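Sorting the Paper Room: My Term Project Report

Introduction (or, how I ended up on the floor)

When we had to pick a topic for our applied organisation unit, most of my class went for something with a spreadsheet in it. I picked the paper room. If you've never been in there, it's the little storage room behind the print area, and for as long as I've been at this college it has been where paper goes when people don't know what else to do with it. Half-used reams, class handouts that were never handed out, draft posters, old forms, the lot. I walk past it nearly every day and I'd been itching to get in there!

My question was pretty simple. If one person sorts a big mess of loose paper by hand, which way of doing it is quickest, and which way leaves you with stacks that other people will use? I wanted both answers, because a fast method that leaves you with ugly, dog-eared piles is no good to anyone feeding a printer.

I should say up front that I'm not a naturally tidy person. My desk at home is a disgrace and my mum had a good laugh when I told her my topic. I think that helped a bit though, as I didn't come in with a favourite method.

What I had to work with

The college gave me the room for the back half of the term, mostly late afternoons after four, when the printers had gone quiet. I had boxes and the floor to work on. There's a bench, but it's narrow and it was already covered in toner and a guillotine I wasn't allowed to move, so floor it was.

For supplies I used:

Two plastic document trays from Plastico, the stacking sort
A roll of coloured dot stickers
A marker and some masking tape for labels
A kitchen timer
An old cushion (bring a cushion, your knees will thank you)

I also borrowed a Luvance desk lamp from the library for the later sessions. The ceiling light in there makes white and cream paper look exactly the same, and I'd mixed up a fair bit of both before I worked that out. I had to go back through a whole stack of cream and pull the white out of it, which took up most of one session and put me in a terrible mood.

The three methods

I tried each method on a batch of 300 sheets, mixed by me beforehand so the batches were as similar as I could get them. Each batch had blank paper, paper printed on one side and paper printed on both sides. The aim each time was three square stacks: blank to go back in the printers, one-sided to go to the scrap pad people, and two-sided to go in recycling.

Method one: one sheet at a time

You pick up a sheet, look at both sides, put it on its pile. This is what I'd guess most people would do, and it's what I did for my first practice go without thinking. It's calm and you hardly make any mistakes. It is also very, very slow, and after the first few minutes I noticed I'd stopped looking properly at the backs. You'd think going slowly would keep you careful but for me it did the opposite, I just drifted off and started planning dinner.

Method two: the big spread

For this one you tip everything out on the floor, spread it with your hands and then collect all of one kind, then all of the next. I loved this at first. You can see so much at once and it feels like you're flying. The trouble is that a sheet lying print side down looks just like a blank one, so you have to flip nearly everything anyway, and by then it's all pointing in different directions. My blank pile from this method had upside-down, sideways and slightly crumpled sheets, and one with a shoe print on it. (Mine.)

Method three: handful and fan

This is the one I got from a retired print shop worker who drops in to help with the college newsletter. You take a loose handful, not too thick, hold it along one edge and let it fan a little so you can see a strip of every sheet. Pull out anything that doesn't belong, turn the handful over, do the same again, then knock the edges square and put it down. It takes a bit of practice. My first few handfuls were too thick and slid all over the place, and I got a paper cut across my thumb that made me sulk for the rest of the afternoon.

Once I had the hang of it, though, it was lovely. The trick for me was using both hands for different jobs. One holds, the other pulls and tidies. If I tried to hold with both I had nothing left to sort with, which sounds obvious written down, but I did it over and over.

How it went

Method three was the quickest by a good way. I got through my batch in 20 minutes, where the one-at-a-time method took me 60. The big spread landed in between, but I then had to spend a further 10 minutes straightening the stacks before I'd have trusted them anywhere near a printer, and I still wasn't happy with them.

For the second half of my question I left the finished blank stacks beside the printers with a little sign saying "good paper, please use". The neat ones from methods one and three went almost straight away. The one from the big spread sat there looking sad, and I ended up re-squaring it myself and putting it back out, at which point it went too. I didn't ask people why they chose what they chose, and I should have. It's the biggest hole in this project and my tutor has already pointed it out, fair enough.

The boxes mattered more than I expected as well. I'd started by labelling them on the lids, and then of course I stacked them and couldn't read anything. After that I put masking tape on the short end of every box, facing out. I also stopped filling them to the top. A full box of paper is heavy, and the old Edwards carton I'd been using for two-sided sheets gave way at the bottom when I lifted it, right in the doorway, so I got to sort that lot twice.

I'd also planned a colour code with the dot stickers, one colour per pile, and dropped it after a single session. Peeling stickers while holding paper is fiddly and the piles were easy enough to tell apart from where they sat. I've still got nearly the whole roll if anybody in next term's group wants it.
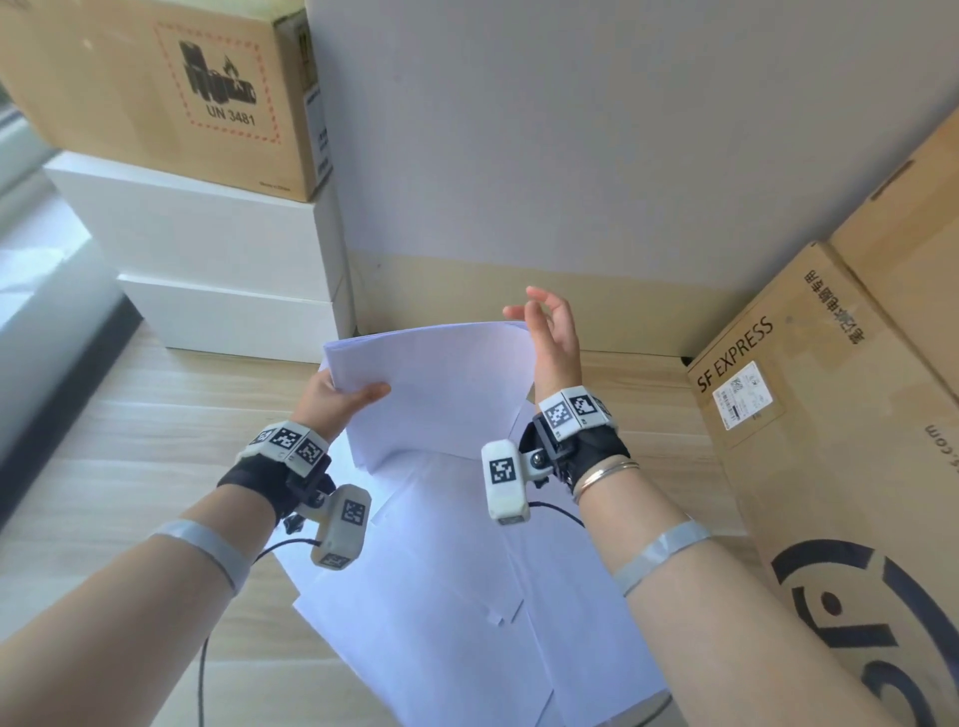
What's the easiest way to square up a loose stack of paper?

Hold it lightly with a hand on each side, stand it on its long edge and tap it down a few times, then turn it and do the short edge. Keep your grip soft so the sheets can drop into line, and split the stack in two if it feels too thick to control.

I've put that in because it's what everyone in my class wanted to know when I gave my talk, way more than they wanted to hear about timing. A couple of them came up afterwards and had a go with the leftover handouts, and I was quite proud of how quickly they picked it up!

What I'd change

First, I'd get someone else to do the sorting too. All my times are just me, and I did the methods in order, so by the time I reached method three I'd had plenty of practice at handling paper in general. That probably made it look a bit better than it is. If I ran this again I'd have a few people each do the methods in a different order.

Second, I'd test other kinds of paper. Everything in my batches was ordinary printer paper. There's a whole shelf of glossy leftovers from the Starnusix careers booklet that I didn't touch, and I have a feeling the fanning would be a nightmare with those, as they cling together. Card would be different again.

Third, I'd pull the staples out before starting. I'd done a quick check when I mixed the batches and thought I'd found them all, but a few turned up partway through, and every one of them broke my rhythm. A stapled bundle in a handful drags its neighbours out with it. Next time there'd be a proper staple pass first, with a little dish to drop them in.

Where the room is up to now

The room isn't finished. I cleared the worst of the floor and most of the lower shelf, and the blank paper has its own spot by the door in the Plastico trays, with the one-sided pile underneath. The top shelf is still a mystery. There are envelopes up there in sizes I didn't know existed, and a box marked "keep" with no hint about who is keeping it or what for.

I've left a one-page set of instructions taped inside the cupboard door with the handful method written out, the three piles listed and a note about not overfilling the boxes. My tutor has asked me to add a bit on lifting, so I'll do that before I hand back the key and return the lamp to the library.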